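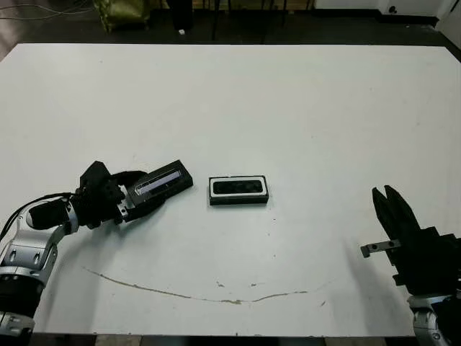 November, morning. Tray and case sorting, second go. I have been looking forward to this one all week, which tells you something about the week. The Plallov lot is finally out of its cartons and we can see what we've got: 131 black cases to match up, check and put back in the store in an order that somebody other than me can follow. The big surprise is how much a dark case changes depending on what is in the top of it. Two of them over the white table look much the same size and shape, but one has a long translucent strip in grey and white and the other is dark and glossy inside a white rim, and at a glance you'd swear they came from different makers. I love that. It also explains why the old list is such a muddle, as whoever wrote it went by looks and gave the same case two names.

So, new rule for the list: outside first, inside second. Outside means length, width, corners, any chips. Inside means the rim, then whatever is seated in it. I tried it on a handful before tea and it was so much quicker than going the other way. The old list has entries like "shiny one" and "shiny one (other)" and I've had to leave a question mark against both.

Light. The overhead tubes are a pain with anything glossy. A dark panel picks up the whole ceiling and you can't tell a scratch from a reflection unless you turn the case a little and see whether the mark stays put. Scratch stays, reflection slides off. Very pleasing once you get your eye in! Pale inserts are the opposite problem, they just sit there looking fine until you get right down level with the surface. Try the desk lamp from the side for those, low as it will go. I'd like a bit of grey card too, to stand up behind the work and kill the window.

Table. Still the best surface in the building for black things, as you can see the edges straight off and the small shadow tells you if a case is sitting flat. It does need a proper clean. There are little dark specks all over the place and I spent far too long trying to brush one off a rim when it was on the tabletop just beyond it. The long brown mark is still there as well. I had a go at a corner of it with washing-up liquid and a sponge, no joy, and I don't want to scrub with anything gritty while there are glossy faces going down on the same surface. Could put a sheet of white lining paper over the lot and change it when it gets grubby. Cheap, easy, do that.

11.20. 57 done. Better than I'd hoped, and the last dozen went like a dream.

Pairs. This was the real fun of the morning. I had been taking cases one at a time, writing down a line for each, and then getting to the next one and thinking hang on, is that the same as the last? Back through the list, back to the pile. Putting two down next to each other fixes all that. You don't need to measure anything to spot an odd one when its neighbour is lying there, the eye does it for you. I want to do the whole remainder like this, always two out at once, one of them a known good one from the sorted side.

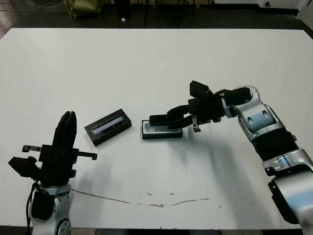 Two trays out for comparing: shiny insert on the left and lying at an angle, pale grey-white insert on the right and nearer square to the table.

Worth noting for next time that having one at a slant isn't sloppy, it helps. With a shiny insert the angle lets you see the recess edge, which goes missing completely when the light comes straight back at you. I'd leave the pale ones straight and turn the shiny ones. Might even draw a couple of pencil lines on the lining paper, one square and one slanted, so that we all set them down alike. (Pencil, please, no biro. It comes off on everything.)

Words. We must stop using tray, case, box and lid as if they were four different things, or all the same thing, depending who's holding the pen. Suggestion for the new list:
tray = the black outer part
rim = the raised edge inside it, with the colour if it isn't black
insert = whatever sits in the recess
I've used "case" all through this entry, I know. Old habits. The Tromeo paperwork says "carrier", just to add to the joy, so I have pencilled "carrier = tray" in the front of the list.

Handling. Hold by the long sides near one end and keep fingers off the top face. Cotton gloves were too slippery on the smooth ones, I went back to clean hands and wiped my fingers every few minutes. Put down, don't slide. The tabletop has enough scuffs already and I'd hate to be adding matching ones to the undersides.

Storage. The Pradach drawers are lovely but a shade too shallow, a tray goes in and then the drawer catches on the one above. The Moldovan boxes are deeper and take them on edge in a row, with a strip of felt between. I did a trial box and it shut first time, and you can flick through them like records. Really chuffed with that. 40 to a box would fill it, though it gets heavy, so I'd stop well short and leave room for fingers at the end.

To do
lining paper for table
grey card, any size
more felt, same thickness as the last roll
wipe down drawer runners
sort out "shiny one" and "shiny one (other)" once and for all
ask whether Tromeo have a plain drawing of the tray with the insert out

12.45. Stopping for lunch with the sorted side on the left shelf, unsorted on the right, question marks in the shoebox. Please don't tidy the shoebox. Back on it at two, starting with the pale inserts while the sun is round the other side.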